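Course notes: Materials and Structures of Plaited and Woven Containers
Unit 3. Wall stiffness, rims and openings
Instructor: Houda Zerouali

3.1 Terms

A stake is an upright member that runs from the base into the wall. A weaver is a member that passes in front of and behind the stakes. Fiber count is the number of weavers per unit of wall height. Set is the permanent change of shape left in a fiber after it has been bent damp and dried under restraint.

Container dimensions in this unit are given as length, width, height, in that order, measured inside.

3.2 Straight walls

A round basket resists outward load mainly by hoop tension in the weavers. A rectangular basket has flat wall panels, and a flat panel carries side load by bending. For the same fiber and the same height, the middle of a long wall moves outward more than the middle of a short wall. The difference grows quickly with length, so long walls are the ones to check first.

Three remedies are in common use:

Closer weave. Raises friction at the crossings and reduces slip between stakes and weavers. Adds weight and working time.

Heavier corner stakes. Improves the support at the panel ends. Has little effect at mid-span.

Stiffer rim. Acts as a beam along the top edge, where deflection is greatest.

Of these, the rim gives the most stiffness for the least added material. The worked problem in 3.5 assumes a rim of two cane strips lashed through the wall.

3.3 Handle openings

An opening removes weavers and interrupts the load path between the stakes on either side. Place it in a short wall where possible and leave a band of unbroken weave between the opening and the rim. Rounded ends are preferred to square corners. In a square opening the cut weavers tend to work loose at the corners first, and the damage then moves along the row.

Lifting load passes from the band above the opening into the rim and then down the neighboring stakes. If those stakes are spliced near the opening, the splice must be staggered by at least one row.

3.4 Cyclic loading

Hafþórsson's lifting rig (Waletti workshop, August) raised and lowered a loaded basket until the first weaver failed. The basket with the lashed rim reached 3,000 cycles with no failure and the run was stopped. The basket with a folded rim failed at 1,302 cycles, in the band above the opening. Both were woven from the same lot of fiber. With one specimen of each type, the result shows order only and should not be used for design values.
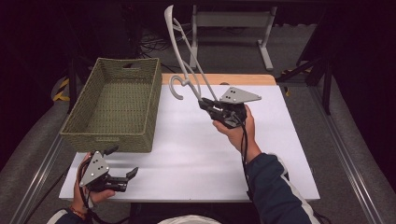

3.5 Worked problem

Treat the long wall as a panel supported on three sides, with the rim as an elastic beam on the fourth. Find the mid-span deflection of the rim under uniform side load. State the boundary condition used at the corners, and repeat the calculation with the rim stiffness doubled. Show units at each step.

Reading for the next unit: Vigfúsdóttir, chapter 2, on moisture and set.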